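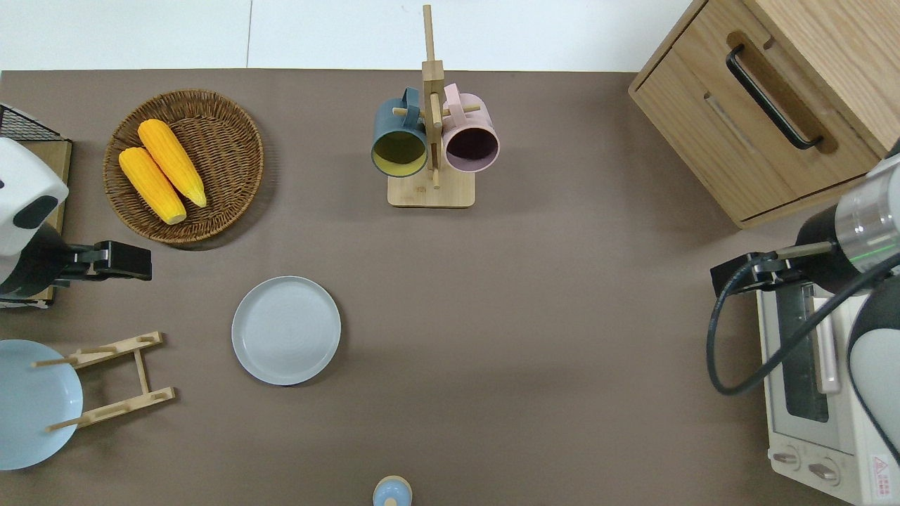

Jernstead Kitchen Set – README

Hello, and thanks for opening this before opening the data. I'm Mackenzie Boychuk, I look after the files for the Jernstead student robotics club, and I wrote most of this in one go with a cup of tea going cold next to me, so please forgive the rambling bits.

What it is

The Jernstead Kitchen Set is 2,000 recorded episodes of two arms doing kitchen jobs on a tabletop. It began as our entry for the Bergeron student challenge and then got rather out of hand. The challenge only asked for 100 episodes of one task! We'd got the table set up nicely by then and people kept coming back for another go, so we carried on.

All the episodes were driven by club members. Nothing in here was done by a trained policy, though Thérèse Perron has been training one on it and keeps that work in a separate repository (ask her, she's very happy to talk about it).

The tasks

There are 12 tasks, and each has its own folder. The names are meant to be plain enough to guess from:

corn_to_plate – take one ear of corn from the wicker basket and put it on the grey plate
corn_to_basket – the same thing backwards
mug_off_tree and mug_on_tree – one mug at a time, either colour
mug_swap – the teal and pink mugs change sides on the mug tree
plate_to_rack and plate_from_rack – the pale blue plate and the wooden dish rack
oven_open and oven_close – the toaster oven door, always the right arm
drawer_open and drawer_close – the little oak cabinet
tidy_up – everything starts in a muddle and the driver decides what goes where

tidy_up is my favourite and also the messiest. Two drivers hardly ever do it in the same order, and some of them have strong views about where a mug should live. If you want something to learn from quickly, start with corn_to_plate. The corn is bright yellow, it's easy to find in the pictures, and the grippers get on with it pretty well.

mug_swap is the hard one. You need somewhere to park the first mug while you move the second, and people chose different spots. We didn't tell them where, and the labels don't say either (sorry, it's on the list).

What's in an episode

Each episode folder has the overhead video, the joint positions for both arms, the gripper opening for each, and a small text file with the task name, the driver's number and whether the driver called it a success. Left arm always comes first in the arrays. I got this the wrong way round in the first version, so if you downloaded a copy marked "trial", please bin it and get this one.

Success is the driver's own call, made straight after the episode. I've watched a lot of them back and mostly I agree, but there are a few generous ones in plate_to_rack where the plate is leaning on the rack more than sitting in it. We kept the drivers' answers as they were.

Loading it

We wrote a small loader called Vimance. Point it at the top folder, give it a task name and it hands the episodes back one by one. It's slow the first time you run it as it builds an index, then it's fine. Please don't rename the folders – it really doesn't like that.

Known problems

135 episodes have a gap in the right arm's readings, where the logging dropped out for a moment. They're listed in gaps.txt. You can still use the video.

The objects were put back by hand between episodes and there were no marks on the table, so starting positions wander. Thérèse thinks this is good for training. I think it's good for training and annoying for everything else.

The arms block the overhead view a fair bit, especially in the oven tasks. If you need to see the oven door the whole time, this set won't make you happy.

It's all one table and one set of objects. Please don't expect anything trained on it to cope with your kitchen!

Using it

Free for coursework, clubs and research. If you write something up, mention the club and send us a link. Thérèse prints them out and pins them over the workbench.

What's next

We're moving the files over to Destico in October, and the old download page will stay up until that's done. I'd also like to add a 13th folder where both arms have to work on the same plate, but we've tried it and it needs more practice first. If you find a broken episode, send me the folder name and the task and I'll have a look.

Last updated Sep 25, 2020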